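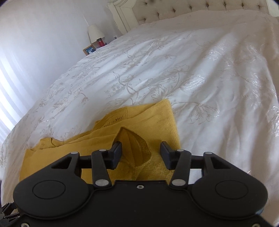 Kojo Fiadzo came back to Erngate on the afternoon bus with one suitcase and a key he had not used in two years. The house on Fraser Street had been his aunt's, and now, according to a letter from Harvey Marchand, it was his. He went through the downstairs first and left the bedroom for last. Her good bedspread was on the bed, the cream one with the flowers stitched on it in silvery thread, and lying on it near the edge was something yellow, folded. He stood in the doorway for a while. Then he went down and put the kettle on, and found there was no tea in the house.

Harvey came by at five with a folder under his arm. He was a tall man who had handled everybody's wills for so long that people crossed the street when they saw him carrying paper.

"You'll have questions," Harvey said.

"Only one. Who's been paying the water bill?"

"The estate. Which is you. There's a list in there."

They sat at the kitchen table and went through the folder. There was the deed, the insurance, a receipt for a new gutter, and a sheet in his aunt's handwriting headed FERRY SHARES. Kojo read it twice.

"She owned part of the ferry?"

"Forty-one percent," Harvey said. "Brock Kowalchuk has twenty-nine. The rest is scattered. A few people have one share each and have forgotten about it."

"She never said."

"She didn't say much about money to anyone. She bought in when the Pleson was laid up and they needed an engine. She paid for the engine and took shares."

Kojo turned the sheet over. On the back she had written a recipe for pickled beets and crossed out the vinegar.

"Brock will want to talk to you," Harvey said. "He's had an offer for the boat from a company called Fomirance. They run tours down the coast. They'd take her south in July."

"And then what happens to the crossing?"

"There wouldn't be one. You'd drive around by the bridge."

"That's an hour and a half."

"Yes," Harvey said. He closed the folder and asked whether Kojo had eaten, and when Kojo said no, he told him the hotel stopped serving at seven.

Kojo walked down to the landing instead. The Pleson was in. She was a small boat with room for six cars if the drivers were patient, and she had been painted since he last saw her, white over green. A young man was hosing the deck. He wore rubber boots and had headphones around his neck.

"Last one's gone," the young man said. "Next is six-thirty in the morning."

"I'm not crossing. I'm Kojo Fiadzo."

The young man turned off the hose. "Colton Gagnon. I'm the deckhand. Your aunt used to ride with us."

"Where was she going?"

"Nowhere. She'd go over and come back on the same trip. She sat in there, by the heater." He pointed at the passenger cabin. "Brock told me not to charge her. I thought it was just because she was old."

Kojo asked how many people used the boat. Colton said it depended. The school kids from the far side were regular, and the nurse, and the man with the egg truck. In winter there were crossings with no one aboard but the crew. He said it without complaint and turned the hose back on.

Brock Kowalchuk telephoned at eight the next morning and was at the door before nine. He had brought bread. He put it on the counter and remained standing.

"I'll tell you how it is," he said. "I'm sixty-six. My knees are bad. The certificate comes up next year and she'll need steel in the hull, and I haven't got it. Fomirance will pay now, as she stands."

"How long is the offer open?"

"They want to hear by the end of the week."

"Did my aunt know?"

"She knew. She said no. With her forty-one and the little ones who did what she told them, that was the end of it." He looked at the bread. "I wasn't angry with her. I want you to know that. I went on taking her across."

"What did she say when she turned it down?"

"She said no. That was all of it. Then she asked was the heater fixed."

Kojo cut the bread, and they ate some of it with nothing on it. He asked Brock what he would do if the boat was sold. Brock said he had a brother inland. He didn't sound as if he liked the brother.

In the afternoon Kojo went to see Lucie MacPherson, who was one of the people with a single share. She ran the feed store on the other side of the water, so he took the two o'clock boat. He paid the fare. Colton took it and gave him a ticket, and Kojo sat in the cabin by the heater, which was running. It was a slow crossing. A woman in the next seat slept the whole way with her bag on her knees.

Lucie kept him waiting while she loaded a customer's truck. When she had finished she wiped her hands and took him into the office, where there was one chair. She gave it to him.

"My father got that share for pulling her off the mud," she said. "It's paid me nothing in my life."

"Would you sell it?"

"To Fomirance?"

"To anyone."

She thought about it. "How much does she need? The boat."

"Brock hasn't given me a figure. Steel in the hull. A lot, I think."

"I'd put in 1,000 dollars," Lucie said. "I can't do more than that. But my feed comes over on that boat, and if it has to go by the bridge I'd lose more in a season. You could ask the egg man. You could ask the school."

"I don't live here," Kojo said. "I have a job. I'm supposed to be back in the city next week."

"I didn't ask where you lived," said Lucie.

He caught the four-fifteen back. The wind had come up, and the boat moved around under him. Brock was in the wheelhouse with the door hooked open. Kojo climbed the ladder and stood next to him, holding the rail.

"Get somebody to price the steel," he said. "Before I say anything to anybody, I want to see it on paper."

"And if it's too much?"

"Then I'll know it's too much."

Brock kept his eyes on the landing. He eased the throttle back, and down on the deck Colton went forward with the line. "There's a yard up the coast could look at her," Brock said. "They'd want paying just to look."

"Send me the bill. Send it to Fraser Street."

He bought tea on the way home, and milk, and a light bulb for the hall. It was still daylight when he got in. He put the bulb in, called Harvey to ask how a person went about finding the other shareholders, and wrote down the names on the back of the recipe as Harvey read them out. Harvey had to stop once to find his glasses. Two of the names were people Kojo had gone to school with, and he put a mark next to those so he could start with them in the morning.

Last updated 4th June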